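Fio sobre o resultado que mais me surpreendeu este ano, e que não cabe direito no resumo do artigo. Vai em pedaços, peguem um café. 1/

Contexto pra quem chegou agora: no projeto Wultodis a gente estuda como ensinar dois braços a dobrar roupa só com demonstrações. Uma pessoa teleopera, a gente grava, a rede aprende a imitar. Nada de modelo físico do tecido, nada de simulador. 2/

A pergunta do Gravlow (nosso método, o nome veio de uma piada interna e ficou) é bem chatinha de tão simples: vale mais gravar muita demonstração perfeita ou gravar menos, mas com o operador errando e consertando o erro? 3/

Todo mundo no lab apostava no volume. Eu também, confesso! Passei janeiro inteiro juntando demonstração limpinha, sem uma pegada torta, e estava bem orgulhosa do meu conjunto de dados. 4/

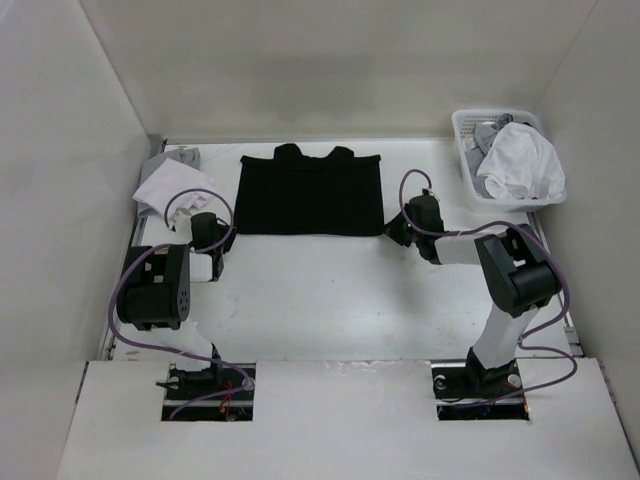 O que a gente chama de "estado inicial" pesa muito mais do que eu imaginava. Se todo episódio começa igual, a rede decora a mesa e não aprende nada sobre tecido. Por isso a nossa métrica separa os casos fáceis dos difíceis, e uma camiseta preta esticadinha assim, com a gola virada pro fundo e uma garra de cada lado da barra, entra na conta dos fáceis. Dela qualquer política razoável dá conta. O drama é a peça que chega torta, com uma ponta por baixo, e aí os números começam a se separar. 5/

Os números, então. Conjunto A: 1.000 demonstrações limpas. Conjunto B: 290 demonstrações com correção, em que o operador larga uma ponta ou pega no lugar errado de propósito e depois arruma. Mesma rede, mesmo tempo de treino, mesmos braços. 6/

Nos casos fáceis deu empate, uma coisa até meio sem graça de olhar. Nos difíceis, o conjunto B ganhou com folga, e com menos de um terço dos dados. Refiz a avaliação porque achei que tinha trocado os checkpoints (já fiz isso, não me orgulho). Não tinha. 7/

Minha leitura: a política treinada só com coisa bonita nunca viu o próprio erro. Quando a garra fecha no vazio, ela segue o roteiro e "dobra" o ar com toda a convicção do mundo. A outra volta e tenta de novo. Às vezes tenta de novo a mesma bobagem, mas tenta. 8/

Uma coisa que me tirou o sono foi o cansaço de quem opera. Errar de propósito por horas é esquisito, a pessoa vai ficando boa em errar sempre do mesmo jeito! A gente passou a sortear o tipo de erro antes de cada episódio e isso melhorou a variedade. Queria ter feito desde o começo. 9/

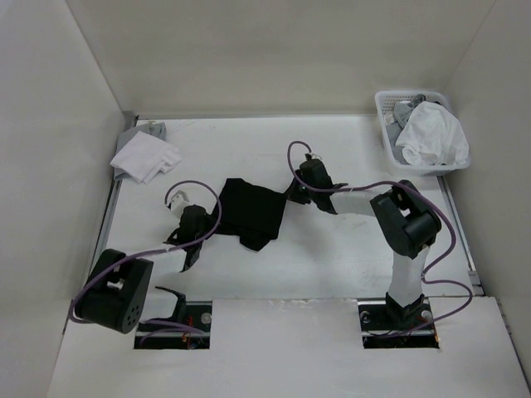
Mas dá pra misturar os dois conjuntos e ficar com o melhor de cada um? A mistura funcionou um pouco melhor que o conjunto B sozinho nos casos fáceis e um pouco pior nos difíceis, então por enquanto a gente treina só com as correções e guarda as limpas pra um ajuste curto no final. 10/

Detalhe de implementação que me perguntaram no privado: a política prevê blocos de ações pros dois braços juntos. Com um modelo por braço, um puxava antes do outro soltar e o tecido virava corda de cabo de guerra. Juntar tudo numa saída só resolveu quase tudo. 11/

O treino completo leva mais de 24 horas na nossa máquina, então cada ideia genial minha custa um dia inteiro de espera. Repeti tudo com 7 sementes diferentes e a ordem entre A e B se manteve em todas. 12/

O que eu ainda NÃO sei: se isso vale pra tecido grosso, tipo toalha e moletom. Com camiseta estou bem tranquila. Com toalha fiz só uns testes soltos numa quarta à noite e prefiro nem comentar. 13/

Também falta comparar direito com o Skirovel, que parte de uma ideia parecida mas marca as correções com rótulo. A gente não rotula nada, fica tudo misturado no episódio. Suspeito que o rótulo ajude quando tem pouco dado, mas é palpite mesmo. 14/

Se alguém aí já tentou gravar erro de propósito em outra tarefa (encaixe, cabo, cozinha, qualquer coisa), me conta como sorteou os erros? Respondo todo mundo depois das 18h, que agora tem treino pra colocar pra rodar. 15/15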